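Budgeting for a second gripper: what I put in the spreadsheet

The first gripper was bought in a hurry and paid for twice, once on the invoice and once in everything I forgot to order with it. The second one goes on next year's budget, and the request is due in May, so I spent Monday going through old receipts and sorting them into lines I could defend.

The quote from Zukby is $2359 for the gripper with a wrist camera and mounting plate. Tollik came in lower on paper, but their price leaves out the camera and the plate, and their plate uses a bolt pattern that would mean an adapter. I have made one adapter before. It took most of a week and it was never quite square. Zukby stays in the first row.

Next row is finger covers. I had these down as a one-time purchase last time, which was wrong. They wear at the tips and along the inside edge, and the soft ones wear faster than the hard ones. I am now budgeting 20 for the year, bought in two orders so that I don't sit on old stock. Srisuk sells a compatible cover that fits with a little trimming. I still prefer the original for anything that has to repeat.

Cables are the row I expect to argue about. A decent flexible cable costs more than seems fair, and the cheap one will do the job on a bench where nothing moves. Outdoors, with a table in the middle and chairs on more than one side, the cable ends up wherever people are not. I measured the longest run we use, added slack for a loop at each end, and priced the next length up. I also added a hard case. Carrying parts in a backpack is how I lost the first set of mounting screws.

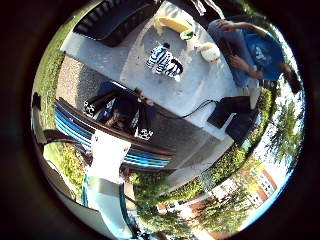
Patio session, wrist camera. Plush zebra in the middle of the table, black cable running over to the case.

Objects are the cheapest part of the whole plan and the part I budgeted worst. I used to take whatever was in the kitchen drawer. Now there is a line for a mixed set: something soft, something lumpy, something small, and something with legs. Plush toys are good value. They fold, they have no obvious top, and they show up grip problems that a wooden block hides. I allow for replacements because things get lost on the grass or go home in the wrong bag.

The camera needs its own note. The lens is very wide, which is useful near the fingers and hard on anything that assumes straight lines. Our calibration board was made for an ordinary lens and is too small to be much help toward the rim. A larger printed board on a stiff backing is cheap. The time to redo the calibration is not, and I have entered it as two days. Sunlight is a separate problem. White fingers on a bright day can wash out, so I asked Zukby whether the fingers come in a darker color. They do, at a longer lead time and no extra cost.

Storage went in at 2000 GB, on two drives holding the same files. I considered a subscription from Kimesine and left it out. The monthly fee is fine but the upload time from here is poor, and I would still want a local copy.

The last row is spares and repairs, set at 10 percent of the hardware total. Last year I went over that, mostly on connectors. I kept the figure anyway and moved connectors to the cable row, where they should have been from the start.

Still open: whether shipping is quoted per order or per box, and whether the warranty covers outdoor use. The paperwork says "normal indoor conditions" in one place and says nothing in another. I have written to ask - the request won't go in until I have that answer in an email I can attach.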